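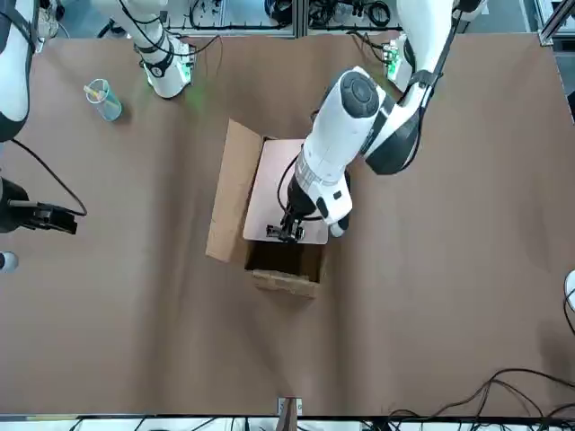 Retno Khoo
Contributing writer, small business and home

I caught Sulastri Chin at seven in the morning, which she swore was her quiet hour, and then the dog barked for most of it. She runs Norkel, a one-woman mail-order shop for secondhand yarn, and I'd wanted to talk to her ever since my sister sent me a bag of their mystery wool (four balls of mustard mohair, I'm still not over it).

So where does it all come from? "Attics, mostly," she said. "Somebody's aunt knitted for fifty years and the family can't bear to throw it out. They write me these long emails about her. I read every one before I even ask what the yarn is."

She started with a single trunk and a free weekend. Last year she mailed 1,841 parcels, and December alone was 842 of them. I said that sounded exhausting and she laughed at me. "I had wrist braces on both hands! I looked like a goalie."
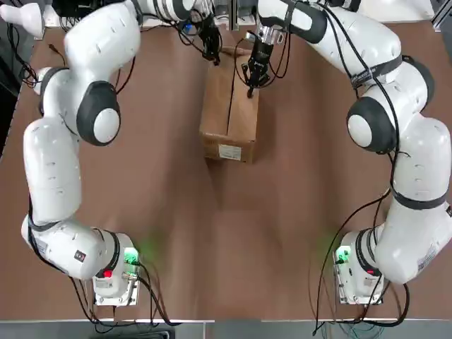

A closed box between two white arms.

The part I really wanted to hear about was moths. Every knitter I know is terrified of them. Sulastri freezes everything that comes in, takes it out for a day, and freezes it again. She has two chest freezers in the garage and not a single pea in either. "My husband asked where we'd keep ice cream. I said we could walk to the store for ice cream."

Then there's the labeling, because half the balls arrive with no band. She does a burn test on a snipped end over the kitchen sink. Wool smells like singed hair, cotton smells like paper, and acrylic melts into a hard little bead. 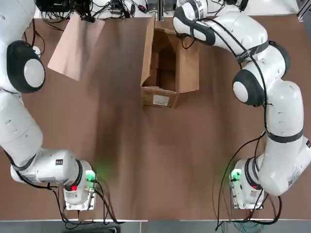
She got it wrong once, early on, and sold a man a sweater's worth of "pure wool" that was mostly nylon. He'd already finished the back and one sleeve. She refunded him, and he wore the sweater to her first open house anyway. They still swap patterns.
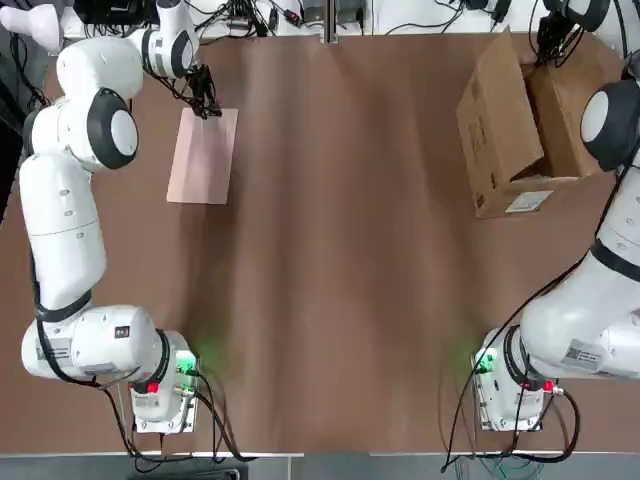
Her prices haven't moved in two years, and I asked how she manages it. Postage is the thing she frets over, so Wednesday is her only mailing day and she does the whole week's orders in one go. What she'd love is a proper work surface. When I mentioned the big brown tabletop in the photo on this page, so smooth, she sighed out loud. Hers is an old door across two filing cabinets, with a keyhole that eats stitch markers.

"Somebody out there is getting a free one in every third parcel," she said. "They should write in." Then the dog won, and she had to go.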